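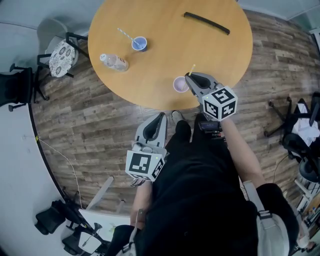 # Notebook, finishing bench - September 14, 2025

Continuing the color samples for the Barredo job. The target is the round table, the light honey-orange of its top. The client wants the six new shelves to go with it, and she repeated on the phone that "go with" is not "same". I write this down for Ramil, who was not in the call. She accepts a small difference in tone. She does not accept a difference in shine.

## Where we were

From the last entry: boards A to F are all from the same plank of ash, planed and cut to the same length. A and B were stained with water dye, C and D with the oil stain, E and F have no stain and get their color only from the shellac. All of them looked too pink under the bench lamp except E. Precious said they looked fine near the window, so I carried them there, and she was right about C. It is a good habit to look at both places before throwing anything away. I had already put C on the scrap pile.

## Shellac

Opened the new bag from Veritz, the dark flakes. Made one jar at the usual strength:

- flakes 248 g
- alcohol 1,000 ml
- jar with plastic lid, turned by hand every time someone passed

The old jar (the blond one) is almost finished and I do not trust it anymore. I put one drop on glass and after two hours it was still a little soft under the fingernail. I wrote OLD on the lid. It can be used for sealing knots on paint work, where there is a primer and two more coats over it, but please not on anything for Barredo.

The dark flakes took longer to dissolve than I expected. In the morning there was still a layer like jelly at the bottom. I did not warm it. Llinos says she always puts her jar in a bowl of hot water from the tap and it has never given her a problem, and I believe her, but we have no good place to do this away from the heater, so we wait. After lunch it was clear of lumps, and I filtered it through a paint cone. The cone was slow. I needed to change it once in the middle.

## Boards, second round

Sanded G, H and J new from the same plank (no letter I, it gets confused with the number one). 120, then 180, then wet the surface with a sponge to raise the grain, dry, then 240. I stopped there for the first coats and used 400 only between coats, with very light hand.

**G** - no stain, three coats dark shellac by brush. Color is near to right after the second coat. After the third it is too brown. So two dark coats and then blond for the build, if we go this way. Brush marks visible on the left side where I went back to fix a drip. I should have left the drip.

**H** - yellow water dye, quarter strength, then one coat dark shellac. This is the best one so far. The yellow comes through from below and the shellac makes it warmer. Under the lamp it looks slightly green for the first minute and then my eye gets used to it and I cannot see green anymore. I asked Jennylyn to look without telling her anything. She said "orange, nice". Good enough.

**J** - Drondora hard oil, tinted, one thin coat by cloth. It gives a nice surface to touch, very even, and it is the easiest of all to apply. But the color is in the pores and not between them, so ash looks striped. On maple it would be a different story. I keep the board for the sample wall because people often ask for this look.

Problem on all three: the end grain drinks too much. The shelf ends will be visible on the left side of the room, so we must do something. What I tried:

1. End sanded to 400 before the dye. Clear improvement, still darker than the face.
2. End sealed with one very thin coat of shellac (one part from the jar, three parts alcohol), then dye over it. The dye did not go in at all in some places. Looks like a skin disease.
3. End wetted with clean water just before the dye, so it is already full. This worked well. The tone is a bit darker than the face but I think it looks natural.

I will do number 3 together with the finer sanding. The water must be put on with a brush and not with the sponge. With the sponge it runs around the corner and leaves a pale line on the face.

## Shine

This is the part I am less sure about. After two coats H is glossier than I like. I rubbed half of it with gray pad and wax, straight along the grain, and left the other half as it was. The rubbed half is much closer. The line between the two halves can be seen from the door, so the difference is real and I am not imagining it.

Tobiloba proposed to add a flatting agent to the last coat. I have used this with varnish but never with shellac, and the powder we have is old and has no label. He will ask the shop in Flullville if they carry it fresh. Until then the gray pad is the method. It takes more time for six shelves, but I can stop when it looks right, and with the powder I can't.

Also to remember: wax on top means no more coats later. If the client finds a scratch after delivery, the wax has to come off first with mineral spirits. I will put this in the care sheet in plain words.

## Weight of the sample shelf

Jennylyn asked for the weight because of the brackets. The short sample shelf, dry and unfinished, is 1,030 g on the kitchen scale. The scale is good to the gram only when it stands flat, so I moved it to the saw table and measured again, same number. The long shelves will be heavier in proportion to the length, same thickness and same depth. She can calculate from this. I did not weigh it with finish because two coats of shellac change almost nothing.

She also thinks the wall on the client's side is plasterboard with a gap behind. If that is so, the brackets must go into the studs, and then the spacing we drew is wrong for two of the six. Not my page, but it affects me, because the screw slots are cut before finishing. Please do not cut slots until she has been there with the stud finder.

## Mistakes today

- Left the lid off the dye jar when I went to answer the phone. A little sawdust went in. Filtered it, seems fine.
- Wrote the letters on the front of the boards with pencil, then sanded them off. Found out which was which from the knot on G. Letters go on the back from now on, with marker.
- Used the good squirrel brush for G and cleaned it with mineral spirits, not alcohol. It became stiff. It is now standing in alcohol and is getting softer. If it does not recover I will buy the replacement myself.

## Next

- [ ] H repeated on a wider board, to see if the tone stays even on a big area
- [ ] One board of H with blond on top for the build (mix fresh, do not use OLD)
- [ ] End grain method 3 on both ends, two times, so we know it was not luck
- [ ] Ask Precious to look at everything at the window in late afternoon, when the light there is yellow
- [ ] Tobiloba: flatting powder
- [ ] Jennylyn: wall, studs, spacing
- [ ] Ramil: is there enough of the same plank for the wide board? I counted on it but did not look behind the oak

Delivery was agreed for November, so there is time for one more round of boards, possibly two. After that the shelves have to be sanded and the color has to be decided. I have put C and H side by side on the high rack with a paper between them. Do not stack anything on them, the shellac on H is still young and takes prints easily.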